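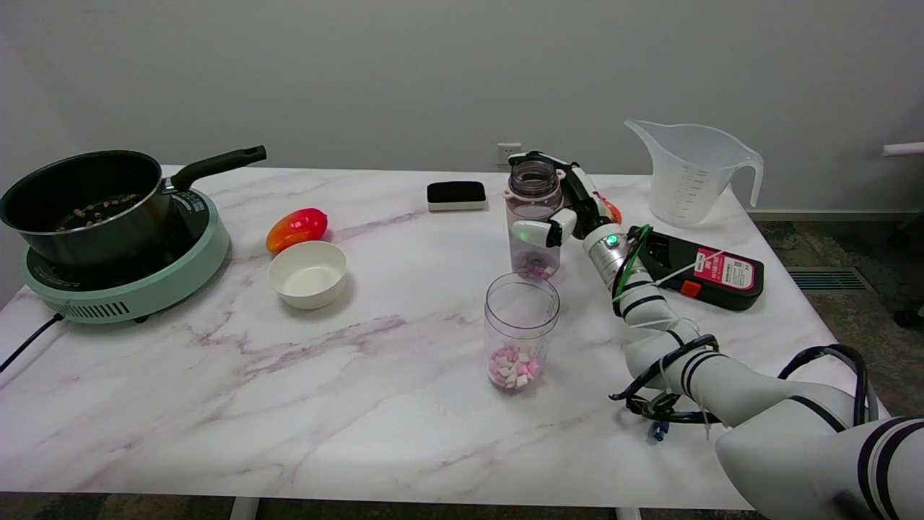
Questions about the hand comparison

By Khadija Nasr
June

Hostbridge spent part of the spring comparing two hands on the same arm: the Cerklow, a multi-fingered hand, and the Fawzy, a parallel gripper with soft pads. People who are choosing between them keep writing in with the same questions, so the answers are collected on one page. Most of the questions concern clear plastic, and with good reason. A see-through bottle with a few marshmallows at the bottom, held by its upper part with the fingers wrapped around it, asks more of a hand and its camera than a mango does. If you only ever pick up solid, opaque things, you can skip to the section on cost.

Which hand did better overall?

The Cerklow, on our tasks. We ran 191 grasps in total, split as evenly as we could between the two. The Cerklow dropped fewer bottles and let us pour without changing our grip. The Fawzy was faster to set up and easier to repair. If your work is mostly boxes and flat items, I would buy the Fawzy.

What did you count as a successful grasp?

The object had to leave the table, stay up for 7 seconds, and go back down upright. A grasp that held but squeezed the container out of shape was logged separately. We called those "soft failures" and they were the main problem with thin-walled cups. The first version of our scoring sheet didn't have a column for them, so the earliest runs had to be done again.

Why use kitchen items instead of standard test blocks?

Two customers asked for kitchen work. Test blocks are good for checking a hand against its own data sheet, and we did that first. They told us very little about lids, handles or pouring. The marshmallows are a stand-in for loose dry food. They are light, they don't scratch anything, and a spill is quick to pick up.

Does the amount inside the container matter?

Less than we expected with marshmallows, which weigh next to nothing. It matters a lot with water or dry beans. Set your grip force for the heaviest fill you plan to handle, then check that the same setting doesn't crush the container when it is nearly empty. With the Cerklow we ended up with two presets. With the Fawzy one was enough, as the pads give a little.

How should I grip a bottle I want to pour from?

High enough that the wrist has room to turn, but below the lid. Gripping by the lid works until the lid isn't screwed down all the way. Keep the neighboring objects out of the path of the elbow as well as the hand. Our planner was good at avoiding collisions with the fingers and poor at avoiding collisions with the cables.
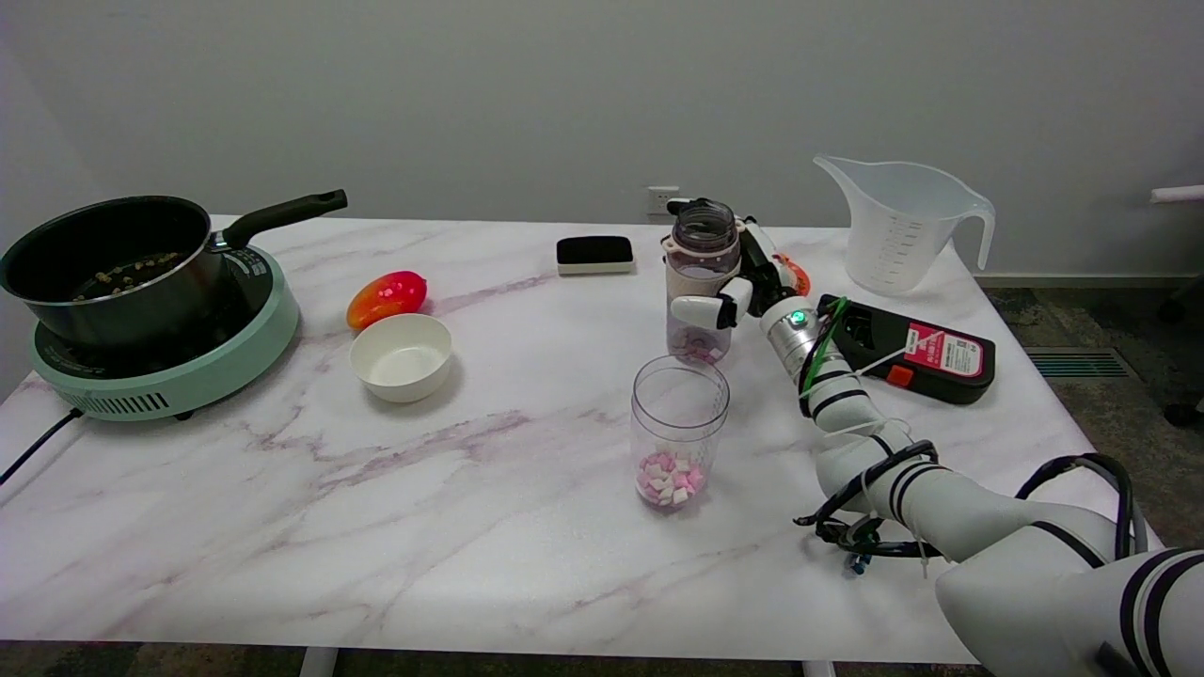
Cables and mounting

Do the cables get in the way?

Yes, on both hands. The Cerklow is worse because it has more of them. Running cables along the outside of the arm is fine for a trial, and it makes swapping hands much quicker, but leave enough slack at the wrist for a full turn. Too little slack pulls on the connector. Too much and a loop will catch on whatever is standing on the table. We re-tied ours several times before we were happy.

How long does it take to swap one hand for the other?

Around 13 minutes once you have done it a few times. The mechanical part is short. Most of the time goes to loading the tool settings and running the calibration routine again. Don't skip the calibration, even if you are putting back the same hand you took off that morning.

Which controller did you use?

A Godero, with the stock firmware. It talks to both hands, but the Cerklow needs its own driver and the Fawzy runs from the built-in gripper menu. The Godero logs finger current by default, and that log was the most useful thing we had for telling a good hold from a lucky one.

Cameras

Can the camera see clear plastic?

A color camera does reasonably well if there is something behind the plastic with a clean edge. Depth is less reliable. On clear cups our depth readings often landed on the wall or the tabletop behind. We got better results by finding the contents or the rim in the color picture and working out the position from there. A patterned tabletop makes this harder, and we left ours as it was on purpose.

Is a head camera enough, or do I need one on the wrist?

For reaching, the head camera was enough. For the last few inches the hand blocks its own view, and a wrist camera would help. We haven't tested one yet.

Cost and availability

Is the Cerklow worth the extra money?

If you need to pour, hold handles or pick up round containers of different sizes, I think so. Budget for spare fingertips too. The Fawzy pads wear out sooner but cost much less to replace.

Can I see the raw results?

Yes. Write to Hostbridge and ask for the grasp log. It lists every attempt with the object, the preset and the result. Requests go out on Friday.

Will you test other hands?

We plan to add one more later in the year, using the same tasks and the same scoring.

Last updated: June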